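Setting up a backup playlist in Indevine Playout

A backup playlist goes to air when the main one runs out or a clip can't be loaded. Without one, the output holds on the last frame until an operator steps in. These steps apply to Indevine Playout with the Grorkport scheduling module installed. You need an account with channel editor rights.

Before you start

Pick the clips you want to use and copy them to a local drive on the playout machine. Don't point the backup playlist at a network share. If the share goes down, the main playlist and the backup go down together.

All clips should match the channel's frame rate. The player will convert a clip that doesn't match, but it takes longer to cue and you may see a short black gap.

Step 1. Create the playlist

Open Channels, select your channel and click Playlists > New. Set the type to Backup. Give it a name that includes the channel, for example Wirnlow_backup. Names can be up to 100 characters long and can't contain a slash.

Step 2. Add clips

Drag the clips from the media browser into the list. The total running time is shown at the bottom in seconds. Our own list for the Wirnlow channel runs 2,358 seconds, long enough to get someone to the desk at night. Leave Loop turned on.

Check the In and Out columns after adding the clips. If a clip was trimmed in another playlist, the trim points are carried over.
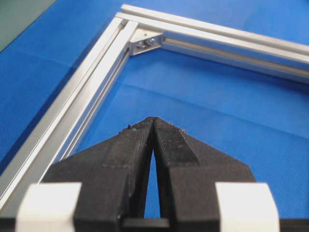

Step 3. Set the trigger

Go to Channel Settings > Failover. There are two triggers:

End of list: switches when the main playlist has no more items.
Load error: switches when an item can't be opened.

Turn on both. Set Load error delay to 13 frames. A lower value can cause a switch when a large file is only slow to open. A much higher one leaves viewers looking at a frozen picture.

Step 4. Choose how to return

Under Return to main, select Manual or Automatic. Automatic goes back at the next item with a fixed start time. If your schedule has no fixed start times, it will stay on the backup, so use Manual and have the operator press Resume.

Step 5. Test it

Do this on a preview channel first. Make a main playlist with two short clips and let it run out. The backup should start on the next frame, and the status bar should change from MAIN to BACKUP. Then rename one of the two source files and run the list again to test the load error trigger. Put the file name back when you finish.

Each switch is written to the event log. Look for code 1592 (shown as 1,592 in the Mengal log viewer, which adds the comma). If you see the code but the picture didn't change, check that the output is assigned to the channel and not to a single playlist.

Graphics and logos

The channel logo stays on during backup. Lower thirds and tickers don't, unless Keep overlays is checked on the Failover page. For a ticker with a live data source, leave it unchecked.

Written by Shazia Lashari. Last revised in December.

Next page: Exporting the as-run log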